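Vitale 4 review: a desktop ledger for military aid pledges

By Gisela Henríquez

Anyone who has tried to work out how much military aid one government has sent to another knows the problem. A pledge is announced in a press release, repeated a month later as part of a larger package, voted on under a different name, and delivered in pieces. Add up the headlines and the total can be twice what moved. Vitale is a desktop program from Lindel for keeping those records straight. I used version 4 from September to December on a working file of 600 entries covering 13 donor governments.

Setup

Installation is a single download. The program runs without a network connection, and the data sits in one local file that can be copied, backed up or locked with a password. There is no phone app. A first-time user gets an empty ledger and a sample file, and the sample is worth opening. It shows how Lindel expects a package with several funding lines to be entered, and the manual does not cover this well.

Each entry has 14 fields. Five are required: donor, recipient, date announced, stated value and source. The remainder cover currency, funding authority, equipment class, unit count, delivery status and so on.
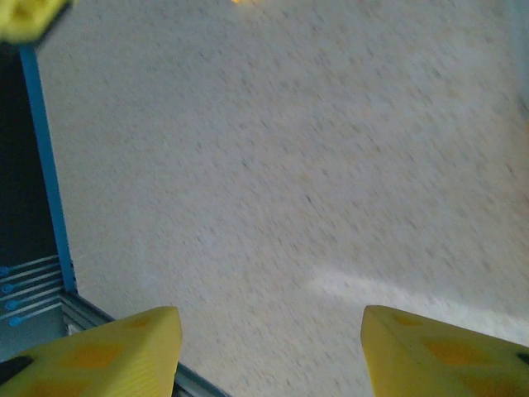

The most useful design choice is that announced, approved and delivered are stored as separate values with separate sources. Most spreadsheets I am sent have one column for all three. In Vitale, a pledge with no approval record stays in the announced total and is left out of the other two. If a later document confirms part of it, the confirmed part moves over and the remainder is flagged as open.

Duplicate detection

This is the main reason to buy the program. Vitale compares each new entry with existing ones by donor, value, date range and equipment class, and gives a match score up to 100. Anything over the threshold goes into a review queue. The default threshold is too low for large donors, where round-number packages are common, and my queue filled with false matches on the first import. Raising it to 80 or so removed most of them. The program never merges entries without being told to, and a merge can be undone.

It does not handle re-exports well. When one government sends older equipment to a partner and receives replacements from a third, there are two transfers and one political announcement. Vitale can link the two, but the link has no effect on the totals. I had to keep a separate note of which replacement values to leave out. Isholm, the older web service many research desks use, handles this correctly.
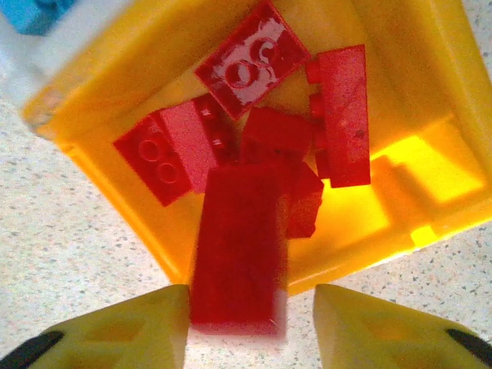
Red bricks in a yellow bin.

Valuation

Donated stock can be priced at replacement cost, at book value or at whatever figure the ministry put in its statement. These differ widely for old vehicles. Vitale lets the user set a method per donor and records it on every export, so a reader can see which was used. Changing the method recalculates the file in a few seconds.

Currency conversion uses a rate table that the user supplies. Monthly averages and single-day rates are both accepted, but they can't be mixed in one file. For donors that budget in one currency and buy in another, this forces a compromise.

Loans and guarantees are weak. There is one checkbox for "repayable," with no place for terms or grace period. A file that includes budget support as well as weapons will need another tool for that half.

Charts and export

Charts are plain and readable. The cumulative chart can show announced and delivered lines together, and the gap between them tells more about a government's policy than its speeches do. Export to CSV is clean. The PDF report puts footnotes at the end of the file instead of under each table, and long source addresses run off the right margin.

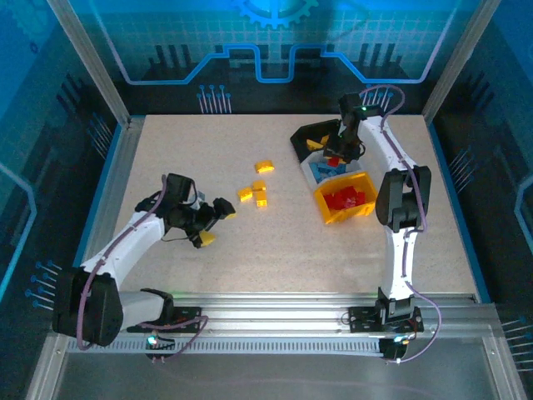

Workcell with two robot arms on a slotted rail; the left gripper holds a small yellow block.

Compared with the others

Sinholm costs less and has better charts, but it stores one value per pledge, and for contested figures I would not use it. Isholm has the best treatment of re-exports and a shared workspace. It also requires uploading the whole file to an outside server, which rules it out for some offices. Vitale sits between them in price. Its audit log is the strongest of the three: every edit is kept with the old value, the new value and the user name.

Problems found

Search ignores accents in donor names but not in source titles. Importing a CSV with blank date cells stops at the first blank and gives no line number. Sorting by delivery status is alphabetical, so "delivered" comes before "pending" and "partial" lands between them. Lindel support answered my report on the import fault and listed it as open. It was still open when I finished testing.

Verdict

Recommended for small desks that track weapons aid and have to defend their totals. Not recommended for work centered on loans or budget support. Users with many re-export cases should try it on their own data before paying for the full license.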